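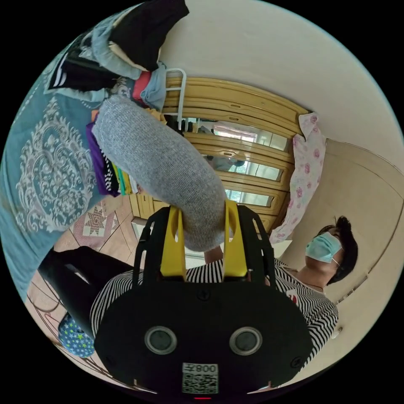 Wool week at the Istov Mill: what to bring and what we learned last time

The mending and knitting week returns in February, in the long room on the first floor at Istov Mill. Doors open at 10am each day and we lock up at 4.30pm. There is no charge to come in and sit down, and no need to book unless you want a place in one of the taught sessions. Those are limited to the chairs we have, and the heel-turning session filled first last year.

Last year 335 people came through over the week, which was more than the kettle could cope with. We have since bought an urn. Tea and coffee are by donation. Please bring your own mug if you can, as the cupboard ones go missing.

The taught sessions

Zuzana Hudec is taking two sessions on darning, one for beginners and one for people who can already do a plain woven darn and want to try Swiss darning, where the new yarn follows the path of the old stitches. The beginners' session costs £5 and covers the use of a needle and a darning mushroom. For the second, bring something with a thin patch that has not yet gone through. Swiss darning needs stitches to follow, and a proper hole leaves you with very little to work on.

Corinne Szabo will teach turning a heel on double-pointed needles. You need to be able to knit and purl and to have cast on before you arrive. Cast on 40 stitches in double knitting wool and work a few inches of rib, or as much leg as you have patience for. Corinne says that people who arrive with nothing cast on spend the first hour catching up and miss the part they came for. She has written out her heel instructions on a single sheet and there will be copies on the table by the door.

Anas Ghanem is running an afternoon on washing and storing wool. It had a small turnout last year and deserved better. He worked in a commercial laundry for a long time and is very clear about what does the damage. Heat on its own is less of a problem than a sudden change of heat, and rubbing is worse than either. He washes his own jumpers at 30 in the machine, in a bag, with a short spin, and says hand washing goes wrong mostly when people wring things out over the sink. Roll the garment in a towel and press down on it. He will also talk about moths, and may bring some traps to show.

The mending table

The mending table is open all day for anyone who wants to get on with their own work in company. It is not a repair service. Several people left bags of clothes with us last year with a note pinned on, and we still have one of them. If you left a green rucksack containing two cardigans and a tea cosy, please ring Renata.

Socks are what people bring most. Of the 76 items written in the mending book last time, more than half were socks, and nearly all had gone at the heel or under the ball of the foot. A few tips came out of this which may save you some time:

Look at the area around the hole before you start. If the knitting is thin for an inch on every side, the darn needs to cover that as well, or it will pull away at the edge within a few wears.

Match the thickness of the yarn before you worry about the colour. A thick darn in a thin sock makes a lump, and a lump under the heel is miserable in a boot. Two strands of fine yarn held together often do better than one heavy one.

Do not tie knots. Leave a tail, weave it in, and trim it after the first wash.

If you knit your own, keep the leftover ball with the pattern. I have started winding a few yards on to a piece of card and putting it in the drawer with the socks – it has saved me a good deal of hunting about.

Yarn swap

The swap table will run again along the window side. We ask for clean yarn only, with the band if you still have it. Part balls are fine. Please do not bring anything that has been in a loft or shed unless it has spent a fortnight sealed in the freezer. We turned away two boxes last year on account of moth and would like to avoid doing so again.

Whatever is left at the end goes to the Wanyama Centre, where the Tuesday-style craft group has been replaced by a drop-in for parents. They are especially short of needles between 4mm and 5mm.

Getting here

The main car park has 33 spaces and fills by late morning. The lane behind the mill must be kept clear for the farm. The bus stops at the bottom of the hill and the walk up is steep but paved. The lift is working again. If you need the ground-floor room, tell us beforehand and we will set up a table and a good lamp down there.

Mahtab Esfahani is looking after the taught session list. Please give her a name, the session you want, and a phone number in case anything changes. Payment is on the day, cash or card.

Istov Mill Newsletter | Contact: the mill office, first floor | © Istov Mill | Back to top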